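도서관 대출 기간이 이번 달부터 바뀌었어요

먼저, 지난번 글에 댓글 달아주신 분들께 답이 늦어서 죄송해요. 목에 담이 걸린 건 아니고 그냥 게을렀습니다(다음 주엔 꼭 달게요!). 대신 오늘은 동네 소식 하나 짧게 들고 왔어요.

제가 맨날 가는 Ullholm 도서관 있잖아요, 영화 DVD 대출 규정이 4월부터 달라졌습니다. 원래는 한 번에 4편까지, 7일 동안 빌릴 수 있었는데 이제 5편까지 되고 기간은 14일로 늘었어요. 저처럼 주말에 몰아서 빌려놓고 한 편도 못 본 채 반납하던 사람한테는 정말 반가운 소식이죠. 연체 알림도 문자로 온다는데, 저는 알림이 울릴 때마다 꼭 설거지 중이라 얼마나 도움이 될지는 모르겠어요. 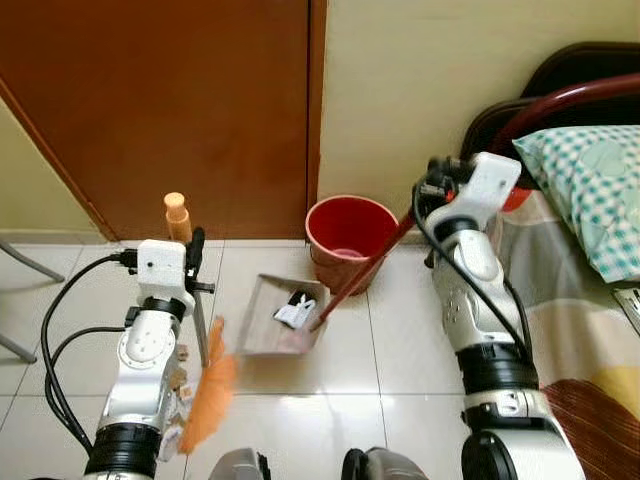

다만 신작은 빠져요. 들어온 지 얼마 안 된 영화는 예전처럼 7일이고, 뒤에 예약한 사람이 있으면 연장도 안 된대요. 창구에서 여쭤봤더니 케이스에 'Netullow' 스티커가 붙은 게 신작이라고 하시더라고요. Netullow는 도서관이 새로 들인 대출 시스템 이름인데, 처음 들었을 땐 무슨 감기약인 줄 알았어요. 집에서 로그인하면 지금 빌린 목록이랑 반납일이 한 화면에 뜨고, 연장 버튼도 바로 옆에 있어요. 저는 비밀번호를 두 번 틀려서 결국 창구에서 다시 만들었지만요.

반납함도 하나 더 생겼습니다. Lodberg 거리 쪽 Kauppinen 빵집 옆이에요. 도서관이 문 닫은 뒤에도 넣을 수 있는데, 밤 9시 이후에 넣은 건 다음 날 반납으로 처리된다고 하니까 마지막 날에 아슬아슬하게 가시는 분들은 조심하세요. 네, 제 얘기입니다. 빵집까지는 우리 집에서 걸어서 10분쯤이라 반납하러 갔다가 시나몬롤을 사 오게 될 게 뻔하고요. 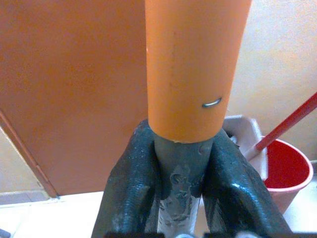

주황색 원통 아래로 이어진 짙은 회색 파이프.

책은 그대로예요. 권수도 기간도 바뀐 게 없고, 오디오북도 마찬가지입니다. 이미 빌려 간 DVD는 새 기간이 자동으로 적용되지 않으니까 연장하시려면 직접 누르셔야 해요. 저는 어제 늦게서야 알고 부랴부랴 눌렀네요. 이번에 빌린 건 흑백 영화 두 편이랑 요리 다큐멘터리 한 편인데, 다큐부터 보고 후기 올릴게요. 혹시 먼저 보신 분 계시면 결말은 말하지 말아 주세요(다큐에 결말이 있나 싶긴 한데, 그래도요).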